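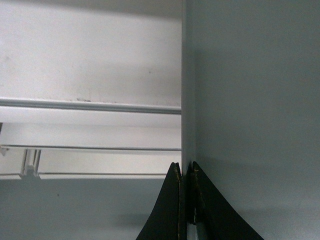 Resetting a retail gondola shelf is an easy job for one person and takes most of a quiet morning if the bay is full. These notes cover the white metal type with slotted uprights, the kind Tralel sells to corner stores and staff canteens. Before you lift anything off, look at the back. White panels show every scuff and speck, and a short dark mark just above a rail is much easier to get at while the shelf in front of it is bare. Clean first, then move shelves, then restock.

## What you'll need

- Two microfibre cloths and a bucket of warm water
- Mild dish detergent
- A melamine sponge for scuffs
- A rubber mallet
- A small spirit level and a tape measure
- A flat tray for each bay you want to keep loose stock in

## Clear and clean

Work from the top shelf down. Put drinks straight into a crate on the floor, and keep the glass separate from the plastic. Check dates as you go and set aside anything due to expire this month.

Wipe the back panel, then the shelf surface, then the front lip. Most scuffs lift with detergent. Use the melamine sponge on the stubborn ones, but go lightly — it dulls gloss paint if you lean on it. Dry everything before you restock, and run a cloth down the slots in the uprights as well.

## Set the shelf heights

Measure the tallest bottle you plan to stock and leave three fingers of clearance above it. Our bays take a 978 mm shelf at 400 mm deep, on uprights 2000 mm high. Check yours before ordering spares, as the older Motaren brackets look the same and don't fit the slots.

1. Lift the shelf at the front and unhook it from both brackets.
2. Move one bracket at a time, counting slots from the bottom.
3. Tap each bracket down with the mallet until it seats fully.
4. Drop the shelf back on and check it with the level, side to side and front to back.

If it rocks, one bracket is a slot out. Take it off and count again.

## Place the tray and the drinks

Put the tray down before the stock. Set it slightly forward of centre so people can reach it without leaning in under the shelf above, and leave some white space either side. Bottles go to one end, grouped by product, with labels facing out.
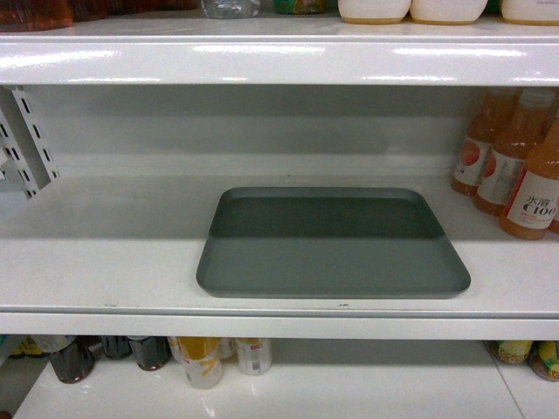 *Middle shelf with the grey tray down and the C100 bottles at the right-hand end.*

Keep taller bottles off the tray. It has a low rim, fine for small packets but not much use for stopping a bottle that gets knocked. On the shelf above, line matching containers up side by side and bring them close to the front lip. Shallow rows are quicker to face up on a Friday afternoon than deep ones.

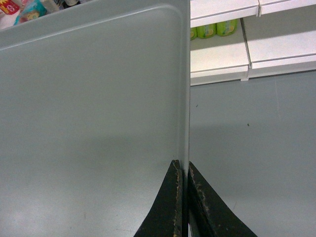 **SHELF CARE — Panels and edges**

Light grey panels hide dust better than white ones, but they still pick up faint scuffs, usually low down. Look at them side-on under a lamp and you'll find the marks straight away. Wipe along the length of the panel and finish with the raised lip and the rounded corner, where a folded cloth does a better job than a sponge.

Skip solvent cleaners on painted or moulded surfaces. For chips in white paint, the Kalinowski touch-up pen is a decent match. Give it overnight to harden before anything goes back against it.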